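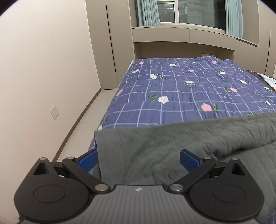 List archive > Sightings and Investigations

Subject: Re: Knocking on the Siriwan recordings
Date: 10/02/2026

Hi all,

Sorry for the slow answer, I wanted to listen to the whole lot again with decent headphones before I opened my mouth. Nipon wrote:

> I've been through the audio from the night at the old Siriwan guest house and I think
> we have something. There is a run of knocks on the upstairs recorder, four in a row,
> evenly spaced, then a gap, then four again. It starts a few minutes after we asked
> out loud for a sign. The downstairs recorder has nothing at all. I know a few of you
> will say pipes, but the water was off at the main, I checked it myself when we
> arrived. I'd like to hear what people think before I put it on the website.
>
> Nipon Rattanakul

First of all, Nipon, great job getting us in there. I've been wanting to see the inside of that place ever since the Rallgate walk, when we all stood across the road in the rain looking at the windows and somebody swore they saw a curtain move (it was me, I swore it, and I still think it did!).

So, the knocks. I hear them too, and they're lovely and clear. I got four the first time and four the second, same as you, and then much later on, at 142 minutes in, one more on its own that you didn't mention. Did you skip that one on purpose or did you miss it? It's fainter and there's a bit of a scrape right before it. I'd love for somebody else to check, because by then I'd been listening so long I was starting to hear knocks in my own refrigerator.

Now the boring part. I believe you about the water, but the heating is a separate loop in a lot of those houses, and it can stay full for years with the main shut off. If it cooled down after the owner left, you'd get ticks and bangs as the metal shrinks, and they can be surprisingly regular. We had the same thing at Dernomum — remember how excited everybody was, and then it did it again at breakfast with the sun coming in and all of us eating toast? I'm not saying it's the same here, only that I'd want to rule it out before anything goes up on the website.
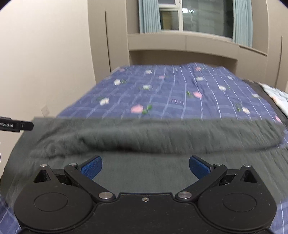 The other thing that bugs me is the clocks. Upstairs was the Celex recorder and downstairs was my old one, and mine loses time like you wouldn't believe. When I lined the two files up by the front door slamming at the start, they had drifted roughly 40 seconds apart by the end. So when you say the knocks came a few minutes after the question, that's fine, I'm happy with that, but for the single one near the end we can't really say what anybody was doing downstairs. I was on the stairs at some point looking for my flashlight and I am not a quiet person.

What I'd suggest, if the owner will have us back, is going again in September with no more than 6 people, everybody in one room while the recorders run, and a loud clap at the beginning and another at the end so we can match the files properly. I'll bring a thermometer we can tape to the radiator. Could somebody lend us a second Celex so both recorders are the same? Mine can retire to the glove compartment.

And please don't cut the file down yet, Nipon! Keep the full length version somewhere safe. The short clips are nice for playing to people, but all the coughing and shuffling in between is how we work out who was where.

Anyway, I do think it's the best audio we've had in ages, and the first set gave me goosebumps, pipes or no pipes. If anybody wants my notes with the times on them, write to me off list and I'll send them along.

Talk soon,
your list nag with the squeaky boots

Contact the list owner | Copyright remains with the individual posters | Back to top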